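Posted in May by Leena Sjöberg

How I finally got my home office (okay, my kitchen corner) to work for me

I've been running my little coaching practice from home for four years now, and for the first two of those I did it from a kitchen table covered in cereal, invoices and somebody's math homework. I'd open the laptop at 8 a.m., feel terrific, and by 9:30 I'd be wiping down the fridge shelves. Sound familiar? So these are the household tricks that got me from there to a workday I can live with, in no particular order, because I'm writing them down as they come to me.

First one: a closing-time drawer. Pick one kitchen drawer, empty it out, and make it the place where the business sleeps at night. Laptop, charger, notebook, client folder, all of it goes in before I start dinner. I used to leave the laptop on the counter "just in case" and I answered emails with onion on my hands until bedtime. Now the drawer shuts and I'm off the clock! If your drawer sticks, rub a candle stub along the runners. Mine squealed like a piglet until I did that.

Next, the paper. I keep two trays on top of the bread box, one for things that need money and one for things that need an answer. Anything that needs neither goes straight into recycling while I'm still standing up. I go through both trays with my second coffee, and I set the oven timer for it (the oven timer is so much ruder than the one on my phone, I can't ignore it).

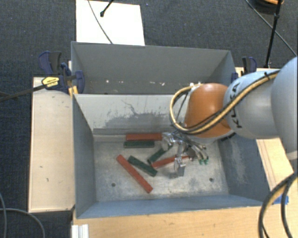

Naveed Magsi wrote to me after my last post and told me two trays would never survive at his place. He does it with a single one and a pencil, he said, and whatever is still in there when the month ends gets a phone call, right then, standing at the counter, before he's allowed lunch. He also thinks I'm too soft on myself about the coffee. Well, maybe! I tried his way for a couple of weeks and I did make more calls, but I missed my money tray and went back to it.

Now, cooking on client days. I don't. I make one big pot of soup the night before, and I freeze the leftovers flat in zip bags, 500 grams each, labeled with masking tape on the bag before I fill it (the tape won't stick once there's frost on it, ask me how I know). A flat bag thaws in a bowl of warm water while I'm finishing a call, and then into the pan it goes. Lentil is the best for this. Potato goes grainy on me every single time, so I leave the potatoes out and add them fresh.

For noise, I put felt pads under the chair legs and a folded dish towel under the kettle tray. My dishwasher runs after my last call and never during one. I learned that the week I was pitching my group program to a lovely woman from Evcombe, and the thing started draining right as I got to the price.

Last one for today is the end-of-day wipe. Warm water, a drop of dish soap, a splash of white vinegar, one cloth, and I do the table and the keyboard tray before anything else gets put down. It takes as long as one song. I pick a loud one.

I still haven't solved the cables. I've tried bread clips with names written on them, which work until they snap, and toilet paper tubes, which look exactly like toilet paper tubes. If you've got something better, tell me and I'll try it out before the next post.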